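Kevilgate bed-making morning draws a crowd, and some opinions

Housing & Home | Kevilgate Notes

The show flat at Kevilgate has been open to prospective tenants since September, and until this month the most contested item in it was the boiler. That honour has now passed to the bed.

Residents were invited in at 10am to watch the bedroom being put in order, duvet first, as part of the building's programme of household mornings. Earlier sessions covered descaling a kettle and the correct loading of a dishwasher, the second of which ended in raised voices. 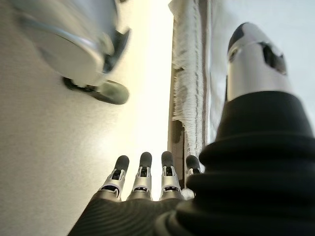 Page last changed: September, 4.15 pm (spelling of Ms Gajdoš's name corrected)

Anca Stoica, who runs the mornings, had 55 replies to her invitation and a bedroom that holds far fewer. Latecomers listened from the hallway and had the finer points relayed to them by Boris Michalík, whose commentary owed a good deal to televised snooker.

The duvet is white with a faint blue tint, a matter on which the Kevilgate residents' newsletter has already published two letters. It goes over a white fitted sheet, with a pair of pale pillows against a dark tufted headboard and a grey checked throw with a long fringe laid over them. The fringe has its supporters. Dalia Helmy, from the second floor, is not among them.

"You spend your evenings combing it," she said. "I had one for a year. I gave it to my sister, and we are still speaking, but less."

Most of the discussion concerned the foot of the bed, where a duvet tends to gather into creases whatever is done further up. Ms Stoica favours keeping one part of the lower edge pressed flat while the near corner is drawn out. Miroslava Gajdoš holds that the whole thing should be picked up and shaken, as her mother did it, preferably with the window open. A show of hands was proposed and then dropped, as people in the hallway could not see what they were voting for. 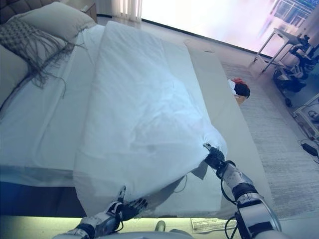
What it costs

The bedding came to £78 from Rawat, on the high street, pillows not included. The throw was lent by Ms Stoica and will be going home with her. Busisiwe Adams asked whether tenants would get the same curtains, and was told that a list would be put up by the lift — the same list, she pointed out, that was promised in the spring.

The next household morning is on folding fitted sheets. Places are limited to the size of the room, and Mr Michalík has asked for a chair.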